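Community > Home Automation > Kits and Services

Has anyone used the hand-held gripper kit from Zistarari?
Posted by Safavi, July 2024

I consider to order the starter set from Zistarari. It has 2 grippers and the recording service for 40 sessions, and the price is 501 euros. My plan is to teach a small arm to tidy a table. Is the gripper good for ordinary things from the kitchen, or only for blocks? I have not much space, only one table beside the window.

Maltatar

I use a gripper of this type at home, so I can tell you how I arrange the work. I put a thick grey towel on the table and I choose objects with different shapes and surfaces.

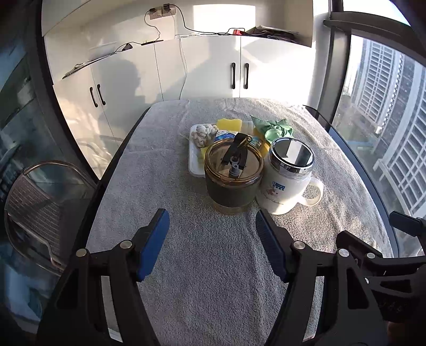
Jar, mug and tray on the towel, jaws open.

The mug has a handle, so you can approach it in more than one way. The jar with the sleeve is wider, and I would measure your own jars before you pay. Please ask the seller also if spare finger pads are included. In my order they were not, and I waited until August of last year for them.

For the soft things, such as a sponge or a cloth, I advise to make separate sessions. I keep them at the back and leave free towel in front - this gives me space to begin each movement.
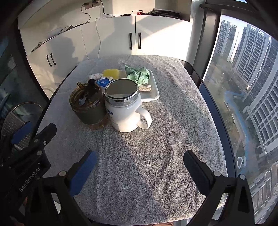

Free space in front, soft things behind the mug.

Be careful with shiny lids and strong sun. I draw the curtain when I do a long series. My longest one had 197 recordings and my wrist was tired after it.

Stovatden

Too expensive for me. Ask them if you can rent it for one month.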